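March 9, 2024

By the features desk

The ceasefire line at Oltamia runs for 64 kilometers, most of it along a river that floods twice a year. When the river moves, the line does not. The agreement fixed it by a list of survey points, and several of those points now stand in open water or on the wrong bank. Much of the work of keeping the peace in the district consists of deciding what to do about this.

The agreement has 11 articles and two annexes. The articles cover the withdrawal of heavy weapons, the release of detainees and the return of displaced families. The annexes cover land and water. At the time of signing the annexes drew little attention. They have since produced most of the complaints.

Annex A gives farmers on either side the right to reach fields they worked before the fighting. It does not say how that right is to be proved. The land registry in Joder burned in the second year of the conflict, and the surviving copies held in Berisha stop well before that date. Claims are therefore settled on three kinds of evidence: tax receipts, irrigation dues and the statements of neighbors. A statement counts only if it is signed by one household from each side of the line.

The joint land office has received 3,000 claims under this procedure and closed 800 of them. A closed claim is one where both parties have signed a map. It does not mean the field is in use. Some closed claims concern ground that has yet to be cleared of mines, and the owner receives a certificate and a date for review.

The two-household rule was disputed from the start. Its critics argued that it gave a veto to anyone with a grudge. Its drafters accepted that, and replied that a title recognized on only one side would have to be defended by force sooner or later. In practice the rule has slowed the work considerably, but few of the settled cases have been reopened.
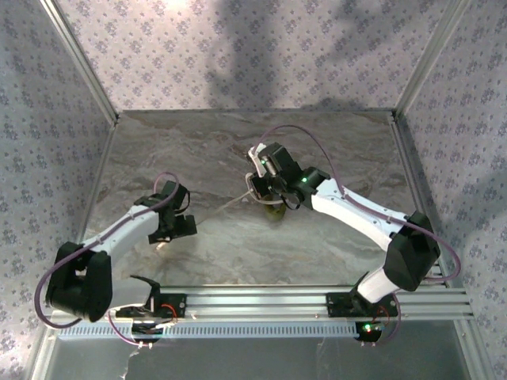

Annex B deals with water, and is more exact. The pumping station at Wallis serves both banks. Under the annex it is run by a mixed crew, with the shift leader drawn from each side in turn. The fuel is paid for in equal shares, although the east bank draws more of the supply in summer. That arrangement was a concession. The west bank received priority for the repair of its canals in return, and those repairs are still unfinished.

Each shift keeps a written log in two languages. The entries are short: pressure, fuel level, hours run, faults. Both versions must be signed before the next crew takes over. If they differ, the earlier crew stays on until the difference is resolved. The longest such delay on record concerned the spelling of a village name.

Monitors from the civilian mission patrol the line in pairs. They carry no weapons and have no power of arrest. Their task is to record violations and report them to both commands on the same day, in the same words. The mission started with 100 monitors and has shrunk as funding has been reduced. Patrols that once covered every crossing daily now reach the northern ones twice a week.

The effect of the cuts is hard to measure. Reported violations have fallen, which may reflect better conduct or fewer people to report it — the mission's own quarterly summary declines to choose between the two. Shots fired across the river have become rare. Cut fences, stolen pipe and cattle taken over the line have not, and these are the incidents most likely to bring armed men down to the bank.

For those cases the district relies on an older practice. Elders from the villages concerned meet at the Wallis station, set a value on the loss and agree on a date for payment. The agreement does not mention these meetings, and neither command has formally recognized them. Officers from both sides attend anyway, out of uniform.

The mission's mandate runs until November. Renewal requires the consent of both parties and a new pledge from the donors, and neither has been given. The land office has asked for its own funding to be treated separately, on the ground that its open files cannot be handed to either side alone. A decision on that request is expected before the spring flood, when the survey points will be checked again.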